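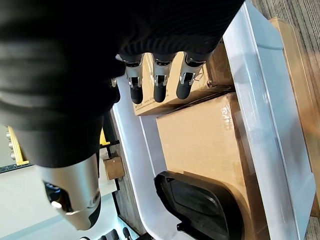 The fabric sleeve on a handling robot is a wear part and must be inspected on the same schedule as the fingers it covers. This procedure applies to the two-arm handling unit installed at the Wiltberg site and sets out how the sleeves and hands are checked, cleaned and, where necessary, replaced. It is intended for operators who have completed the Duvbridge basic course. A correctly fitted sleeve covers the wrist and the back of the hand and leaves the jointed metal fingers and their black tips free to point down over a bin of cartons, with the ribs of the fabric running evenly and no fold lying over a joint. A sleeve that has slipped forward may be drawn into a finger linkage when the hand closes.

Before You Begin

Complete any carton transfer in progress and confirm that the hand is holding nothing. Send the unit to its service position from the operator panel. Wait until the panel reports that both arms are at rest, then press the stop button and attach your personal lock. Work on the hands is not permitted while the unit is in standby.

You will need:

Lint-free cloths
Soft nylon brush
Hand cleaner, item 543
Replacement sleeve, item 772, left or right as marked on the bag
Cotton gloves
Service log

Do not use compressed air on the hands. It drives carton dust into the joints, where it mixes with the lubricant and causes the fingers to close unevenly.

Inspecting the Sleeve

1. Starting at the wrist, run a gloved hand along the fabric toward the fingers. Feel for thin areas, pulled threads and hard spots left by adhesive tape.

2. Fold back the front edge by the width of two fingers. Check the hem on the inside. A broken hem stitch is sufficient reason to replace the sleeve.

3. Look at the thumb side with particular care. The thumb moves through a wider arc than the fingers, and most damage recorded at Wiltberg has been found there.

4. Return the front edge to its original position and smooth out any fold that crosses a joint.

Cleaning the Fingers

1. Brush each metal segment from the base toward the tip. Brush the slots and joint pins last.

2. Moisten a cloth with hand cleaner and wipe the fingertips. Do not spray cleaner directly onto the hand.

3. Press each fingertip lightly. The rubber should spring back at once. Replace any tip that is split, glazed or loose on its segment.

4. Allow the tips to dry for 8 minutes before the hand is used. Damp rubber picks up dust from the first carton it touches and loses grip.
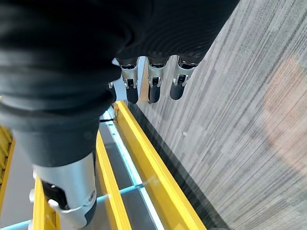

Once the tips are dry, the hand may be tested. Remove your lock, release the stop button and select Hand Check from the service menu. Stand outside the marked area. The hand will open and close slowly with the fingers pointing down. Watch for a finger that starts late or stops short of the others. If this occurs, stop the test and repeat the brushing step once. If the fault remains, enter it in the log and inform the maintenance office.

Replacing the Sleeve

Sleeves are replaced after 23 weeks of service or when an inspection fails, whichever comes first. Lock out the unit again before starting. Open the fastening at the upper end, support the hand from below and draw the old sleeve off over the fingers, keeping the fabric away from the thumb joint. Fit the new sleeve in the reverse order. The seam belongs on the side facing away from the thumb. Close the fastening firmly, but leave enough slack for the wrist to turn fully in both directions without dragging the fabric.

Run Hand Check again after every replacement. Follow it with one trial pick using an empty carton, and confirm that the front edge has not moved. Old sleeves may not be washed and refitted.

Records and Contacts

Enter the date, the side and the result of each inspection in the service log, including inspections at which no fault was found. Logs are collected each January. Questions about this procedure should be sent to Hemant Vashisht, Maintenance Office. Requests for training are handled by Settimio Gentile at Duvbridge.

Procedure last revised 2024-10-13.

We use cookies to remember your settings and to understand how this site is used. By continuing to browse, you agree to our cookie policy. Accept Manage preferences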